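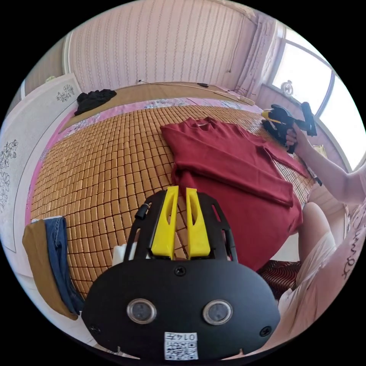
Hand-held gripper demonstration is a method of gathering examples for a learning system in which a person carries out a task using grippers held in the hands, without a robot being present. The position of each gripper and the opening of its fingers are recorded together with video, and the record is later used to train a control policy for a robot arm fitted with fingers of the same shape. The method is used mainly for household tasks, among them folding clothes, laying tables and sorting small objects.

Equipment

A typical device consists of a body, a grip for the hand and two parallel fingers. A camera is mounted on the body so that the fingers stay in view throughout the recording. Devices are commonly marked with a printed code and a number, which are entered in the session log so that calibration values can be matched to the unit that produced each file. Tasks involving cloth generally call for two grippers, one for each hand, as a garment often has to be held at one point while another is moved.

Finger colour is usually chosen to stand out from the objects handled. Yellow fingers on a black body are one such arrangement. Worn finger pads change how fabric slips and are replaced at set intervals.

Procedure

The demonstrator first lays out the working area, which in home recordings may be a table, a floor or a bed. For shirt folding, the garment is placed flat, and the recording is started with both grippers clear of it. One complete fold sequence is called an episode. Long sleeves are normally brought across the body of the shirt before it is folded lengthwise, although the order differs between projects and is fixed in the written instructions.

Between episodes the garment is opened out again and its starting position changed. Surfaces are also varied. A woven or tiled mat gives different friction from a cotton sheet, and a policy trained on one surface alone tends to fail on the other. Curtains may be drawn or left open, as daylight alters the appearance of dark cloth in particular.

The Cluten collection

The Cluten collection is a set of clothing demonstrations gathered in private homes under the direction of Neema Lyimo. Recording began in March and was divided between two areas, Mfinanga and Tirkum, with 14 homes in the first and 21 in the second. Demonstrators worked in sessions of 15 minutes, followed by a rest, after early trials showed that finger movements became less regular in longer sessions.

Files were checked by Imani Mosoti using Cleltden, a program that replays gripper paths beside the video. Episodes were rejected if tracking was lost, if a finger left the view of its camera or if the garment was touched by a bare hand. Almost 15 per cent of the Tirkum episodes were removed on the first of these grounds, chiefly in rooms with plain walls.

Limitations

A human arm can reach positions that a given robot arm cannot, so some recorded paths have to be discarded or altered before training. The grippers do not normally measure force, and the tension placed on a fabric must be inferred from its movement. Thick seams, buttons and collars remain a common source of error in policies trained by this method.

See also

Imitation learning
Cloth manipulation
Teleoperation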